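Speaker notes – bottle returns at the Galtero store, 7 November 2024

Slide 1. Say hello, keep it short. We opened the return counter in January. Before that, customers had to drive to the Gavalas depot, and most of them put their empties in the trash.

Slide 2. The numbers. In the first month we took back 1021 containers. Last month it was 1249. Point out that the store did no advertising apart from the sign by the carts.

Slide 3. What comes in. Mostly soda and water bottles, some juice. Glass is a small share by count but takes up most of the staff time. Small bottles are a problem for sorting – they slip through the gaps in the Bukis racks and end up on the floor.
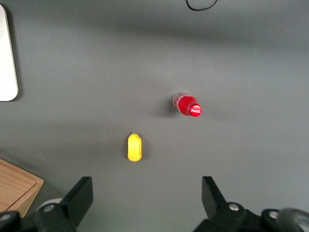
Slide 4. Caps on or caps off. We changed our minds on this one. At first we asked people to take the caps off, and we spent a lot of time sweeping. The hauler, Brelumel, now wants them left on. The old sign is still up at the side door and needs to come down.

Slide 5. Costs. Two part-time shifts, bags, and pickup every 14 days. Pickup is the largest item. If someone asks about weekly pickup, say we have a quote but have not decided.

Slide 6. Complaints. Smell in hot weather, and the line on Saturdays. We moved the bags to the covered dock in summer and the smell complaints dropped. The line is still there.

Slide 7. Requests for next year. A second table, wider racks, a drain near the dock. Leave time for questions – the room is booked until noon.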